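Pudero Street Block Association
March meeting, minutes by Wanda Zawadzka

Okay, I'm typing these up the same night while I can still read my own handwriting, so forgive the rambling! We got going at 7:10 in the back of Pietrzak Bakery (thank you for the poppy seed rolls, they were gone before the second item) and had 17 people, which is our best turnout since the parking fight.

Last month's minutes were approved with one fix. I had written that Eugeniusz Krawczyk was against the speed bumps. He is very much for them, he just wants them farther from his driveway. Sorry, Eugeniusz!

Money: we have $2,410 in the account. The plant sale brought in $324 of that, and we still owe Gridudon Printing $80 for the flyers. I'll drop off the check.

Speed bumps: the city wants a petition from both sides of the street. I have the even numbers and Eugeniusz has the odd ones, and we'd like all the signatures back by the next meeting. There was a long side conversation about whether the corner lot counts as even or odd. We're asking the city.

Summer block party: everybody wants it again, and everybody wants it earlier in the day so the little kids last through the music. We voted for a 2 p.m. start, all in favor except one person who works Saturdays and would like that written down, so there it is. Somura Rentals quoted us for a tent, but I forgot the quote at home and will email it around.

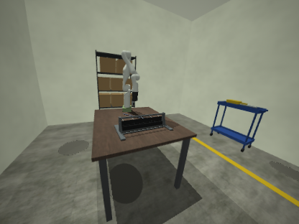
We talked about food for a good while after that. Potluck again, with last names A through M on salads and sides and the rest of us on desserts, and please put your name on the bottom of your dish this time, I still have two pie plates from last year on top of my fridge. Eugeniusz is bringing his grill and needs a second one if you've got it.

Storm drain by the mailbox is clogged again. I called it in and will call again.

We wrapped up at 8:35. Next meeting is same place, same time, and I'll bring the tent quote.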